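5. Dezember 2020

Sauerteig, Ansatz vom Juli, weiter im Protokoll. Anstellgut um 6 Uhr aus dem Kühlschrank, Fütterung 1:1:1 mit je 60 g Roggenmehl Type 1150 und Wasser. Küchentemperatur 19 Grad, also zu niedrig. Glas in den Backofen gestellt, nur Lampe an, Tür einen Spalt offen. Nach vier Stunden Volumen verdoppelt, Oberfläche leicht gewölbt, Geruch mild säuerlich, kein Aceton mehr.
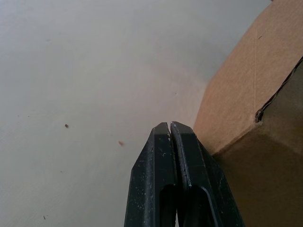 Wann ist der Ansatz reif für den Hauptteig?
Kurz vor dem Höchststand, solange die Kuppel noch gewölbt ist und in der Mitte nicht einfällt.

Hauptteig: 300 g Roggen, 100 g Weizen, Salz 8 g, Wasser nach Gefühl korrigiert, was ich mir abgewöhnen wollte. Beim nächsten Mal wird gewogen. Gobnait Dunne arbeitet mit 5 Prozent weniger Wasser und bekommt eine gleichmäßigere Krume, allerdings auch eine härtere Kruste. Ihre Tabelle liegt ausgedruckt im Schrank, die Spalte für die Stückgare ist leer.

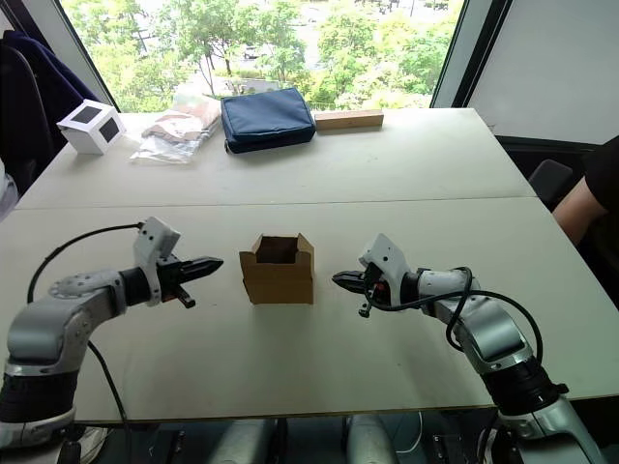 Die Stückgare bleibt der unsichere Teil. Im Gärkorb reißt der Laib seit drei Versuchen an derselben Stelle, vermutlich Untergare, eventuell zu schwache Wirkung. Als Ersatz für eine Gärbox kommt ein einfacher Pappkarton in Frage, oben offen wie der auf dem weißen Tisch, darüber ein Tuch, daneben eine Schüssel mit heißem Wasser. Ita Gilmartin hat mit so etwas 26 Grad über zwei Stunden gehalten. Messfühler in Laibhöhe, sonst ist der Wert unbrauchbar.

Backen: 250 Grad fallend auf 210, zehn Minuten Schwaden, Gesamtzeit 55 Minuten. Kerntemperatur beim Herausnehmen 97 Grad. Kruste dunkel, Unterseite etwas blass. Der Stein hätte länger aufheizen müssen, 40 Minuten reichen 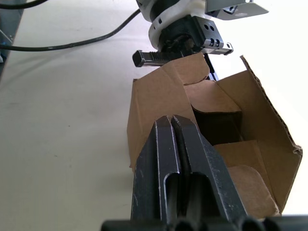
bei diesem Ofen nicht. Künftig eine volle Stunde, Blech in der untersten Schiene, Stein direkt darüber. Anschnitt erst morgen früh. Rest des Anstellguts, 45 g, ins saubere Glas umgefüllt, Deckel lose aufgelegt, zurück in den Kühlschrank. Roggenmehl nachkaufen.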